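Progress report to the Carrasco Fund
Kitchen refresh, Fornley drop-in center, Lisel Street
Written by Noelia Urquijo, 14 May 2019

Hello again, and thank you for being so patient with me! I know the report was meant to be a page of tidy numbers, and you'll get your numbers, but so much of this project is about which cupboard the cups go in that I'm going to have to tell you about cupboards too.

Where the money has gone

We've spent $1,982 of the grant so far. The biggest chunk went on the new shelving from Cudska, which came flat-packed and took me and my brother-in-law a whole evening to put together (we had one of the uprights on backward and only noticed when the pegs wouldn't go in). The rest went on dish racks, lidded bins for the dry food, two step stools, a decent set of labels and a first round of tableware. Delivery was $89, more than I'd budgeted, and I've moved that over from the "small extras" line. If you'd like me to handle it some other way, just say so and I'll redo the sheet.

I have not touched the money for the faucet yet. The plumber came out to look, said the pipe under the sink needs a new valve first, and promised a quote. I've called twice. I'll call again.

What the kitchen is like now

So much better, is the short version. You'll remember from your visit that everything lived wherever it had last been put down. We had pans on top of the fridge, and the good knives were in the same drawer as the birthday candles. Now the pans hang low on the long wall, the baking things are together by the oven, and the breakfast things have their own shelf right inside the door, so the early families can help themselves without having to ask anybody. That last one was a request from the parents, and it's the change I hear about most.

We switched to plastic cups for the kids. I went back and forth on it, because I do like a real mug, but we were sweeping up china nearly every week and the little ones kept getting handed things that were too heavy for them. The ones I picked are light blue and see-through, and they rinse out in seconds. I wanted the matching bowls as well, but the store was out of them and wouldn't promise a date, so for now the bowls are a mixed bunch from home.

The labels have been a partial success. Words alone didn't do it, so I drew little pictures next to the words, and my drawing of a colander looks like a hedgehog. It gets laughs, and the colander does get put back, so I'm leaving it up.

What hasn't gone so well

The cupboard under the window is still a mess and I'm not going to pretend otherwise. It gets everything that doesn't have a home: odd lids, a fondue set, extension cords, somebody's waffle iron. I've emptied it twice and it filled right back up both times. My plan is to take the doors off, so whatever's in there has to be looked at every day, and see if that shames us into sorting it.

I also underestimated the cleaning. When I wrote the application I thought of it as an afternoon's work before the shelves went in. It ended up taking four sessions, and I was on my knees with a scrubbing brush for most of them. The grease above the stove came off with dish soap and hot water in the end, after I'd spent good money on a spray that smelled of oranges and did very little. The floor corners came up nicely too. Don't ask me about the inside of the toaster.

Who's using it

Roughly 75 people have eaten something out of this kitchen since we reopened it, going by the sign-in sheet, and I'm sure a few never signed. The soup lunch is back on and the after-school snack runs later than it used to. I'd hoped to have the cooking class going by now too, but our teacher has moved it to September so that her own kids are back in school, and that suits us fine. It gives me the summer to finish the sink.

What's next, and one thing to ask you

First the valve and the faucet, then hooks for the aprons, then the rest of the tableware when the store gets its act together. I'd like to put a second shelf up by the door as well if there's anything left over.

The thing I want to ask about is paint. There was no paint in the original plan, and I was so sure we wouldn't need any! But now that the shelving is up and things are cleared away, the old marks show a lot more than they did when there was clutter in front of them. White is a cruel color in a kitchen. Some of the brown staining is in long streaky patches, with little specks off to the side, and I'd rather cover it properly with a washable paint than keep going at it with a sponge. I think I can do it out of what's left in "small extras," even after the delivery charge, and I'd do the painting myself. Could you let me know if that's allowed under the grant, or if you need a form from me first? I'm holding off on buying any until I hear from you.

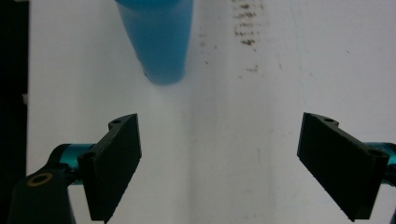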